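Zinport cell, Fidcombe site: fault review meeting
Minutes, October. Start 2.00 pm, line office.

Present: shift leads (early and late), maintenance, controls, safety rep, two people from Olteanu on the call. Apologies from stores.

1. Last minutes
Agreed with one change: the spare wrist joint was ordered, not delivered. It has since arrived and is on the maintenance bench, so that action is closed. Hooray!

2. The left hand stop
This took up most of the hour and it was a really good discussion, so thanks to everyone who came with notes.

Early shift went over the events again for those on the call. The robot was part way through a tray transfer when the left hand closed on a tray and would not let go. The release command went out and the controller marked it as done, but the fingers stayed shut. The arm then began its move back with the tray still held. The operator hit the stop button straight away. No one was hurt and no one was inside the line. Everybody wanted it written down how quick and calm that response was.

Controls have been through the log with great care (and, it must be said, great delight). The release signal was sent, then the hand dropped off the network for 680 milliseconds. Our software took the missing reply as a "yes". Olteanu confirmed that the Ziltik hand driver should report a timeout in that case and that the version we run does not. They can repeat the fault on their own rig, which is excellent news, as we had been dreading one of those faults that only shows up at ten to six on a late shift.

Late shift asked whether the grip force could have made it worse. Olteanu think not, but will check.

Action: Olteanu to send the corrected driver. Controls to test it on the bench before it goes anywhere near the cell.
Action: controls to make the arm wait for a finger position reading before any move away from a shelf.

3. Cables
Maintenance suspect the short drop-out starts at the wrist, where the cable bundle moves every time the arm lifts. They flexed the old lead by hand and got the same fault twice. Lovely bit of detective work. The question is how much slack to leave: too tight and the connector takes the strain, too loose and the loop can catch on a shelf edge.

Safety rep would like the loops kept well clear of the floor as well as the shelf. Agreed by all.

Action: maintenance to try two clip positions on the left arm and bring both to the next meeting.

4. Running until the fix is in
We can carry on, at reduced speed, with the following in place:

Speed held to 50 per cent on both arms.
An operator at the stop button for every tray transfer.
No reaching in to free a tray until the cell is isolated and locked off.
Batches of up to 400 trays, then a stop to check the wrist connectors.

Left hand on the tray at the top of the yellow unit, right hand open below the top shelf:
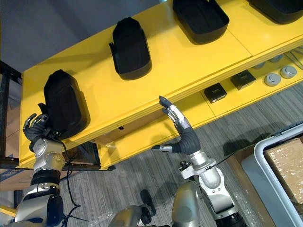 5. Floor and packaging
Safety rep raised loose wrapping and flat cardboard on the floor near the robot. Easy to slip on, and easy to put right. Both shifts are happy to clear it before start-up and again at changeover.

Action: shift leads to add this to the start-up sheet.

6. Any other business
Early shift asked if the log viewer could be put on the line screen. Controls said yes before the question was finished.
Ear defenders: 8 pairs needed for the late shift. Stores to order.

Next meeting at 2.00 pm, same room, once the driver has been through the bench test. Closed at 3.10 pm.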